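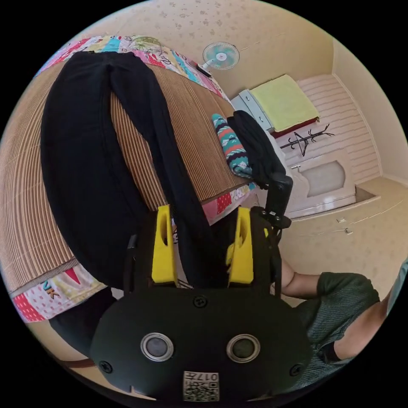

**Somport publica su protocolo de mantenimiento para pinzas manuales de dos dedos**

*Nota de prensa - abril*

Somport ha publicado el protocolo con el que prepara, revisa y repara las pinzas manuales que utiliza en tareas domésticas con ropa. El documento ocupa 118 páginas, está disponible en español y en húngaro y puede descargarse sin registro.

El texto lo firman Zsófia Bárány, responsable de taller, y Alaric Obi, técnico de campo. Recoge 2.746 partes de revisión archivados por la empresa y se divide en puesta a punto, cuidado diario y sustitución de piezas.

En la puesta a punto se comprueba que los dos dedos cierren en paralelo y que vuelvan a abrir sin roce. Después se limpian las lentes con un paño seco y se repasa el apriete de la tornillería, incluida la del brazo de montaje. El número de la etiqueta se anota en el parte antes de cada salida.

La ropa oscura recibe un apartado propio. «Los pantalones y los jerséis sueltan pelusa, y la pelusa acaba en la base de los dedos», explica Bárány. «Si se deja, el cierre pierde recorrido y el técnico tiende a apretar de más». El protocolo fija una limpieza de la base cada 400 cierres y un cambio de dedos cada 900 - o antes, si aparece una grieta junto al orificio.

Las reparaciones se harán en el taller de Halász, que ya se ocupaba de los recambios. Szabolcs Kocsis, su encargado, señala que la avería más frecuente es un tornillo flojo en el soporte: «Se arregla en la mesa de trabajo, pero hay que volver a calibrar la pinza entera antes de devolverla».

Somport impartirá además una sesión práctica para los equipos de Vidolari. La coordinará Elaine Queiroz e incluirá el desmontaje completo de una pinza.

**Contacto de prensa:** Hiba Qaisi, departamento de comunicación de Somport.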